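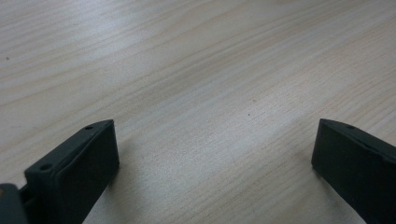 ## Hand-held gripper station: setup and care FAQ

Covers the table stations with the two-finger hand-held grippers. Maintained by Cathal Quinlan. Part names follow the Ilereo drawings.

### Which way do the fingers mount?

Pads facing each other, slanted rims up, small round holes along the rim. If a pad faces outward, the finger is on the wrong side. Left and right fingers are not interchangeable, although the Sunex spares come in one bag.

### How far should the fingers open before a run?

Fully, with nothing between them. Hold the tool over bare tabletop and check the view from its camera. Both tips must be visible, with a wide gap of table between them. One finger may look larger than the other. Log it only if it has changed from the previous shift.

### The fingers stop short of full open. What now?

Release the trigger and look for debris in the linkage between the body and the finger. Brush it out dry. If the travel is still short, back off the stop screw a quarter turn and cycle the trigger 30 times. Still short – pull the tool and tag it for Mekgate.

### Does glare on the table matter?

A pale patch of reflected light is normal on this tabletop. Lower the overhead light one step only if the patch hides a fingertip when the gripper is open.

### Do crumbs on the table matter?

Small specks can stay during a run. Wipe the table between task sets, and always before calibration.

### How are the grippers used for the strainer task?

One in each hand. The tool on the strainer clamps it by the rim. The other can rest on the tabletop until needed. Keep its cable to the side, away from the jaws.

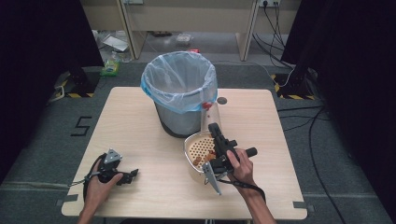

*Strainer task: rim clamped in one gripper, second gripper resting on the table, lined bin at the back.*

### Where does the bin go?

On the table, near the back edge, with the liner folded over the rim. Leave the round hole in the tabletop clear.

### How are the fingers cleaned after food tasks?

1. Unplug the tool.
2. Wipe the pads with a damp cloth, then a dry one.
3. Clear the rim holes with a wooden pick.
4. Wipe the metal plate. No solvent on the black parts.

Do not rinse the tool under a tap.

### How often are the pads replaced?

Every 200 task sets, or sooner if an edge is rounded over. The Courtois pads fit but need the thinner shim.

### When is calibration repeated?

After any finger or pad change, and every Saturday before the first run. Record the result on sheet 83.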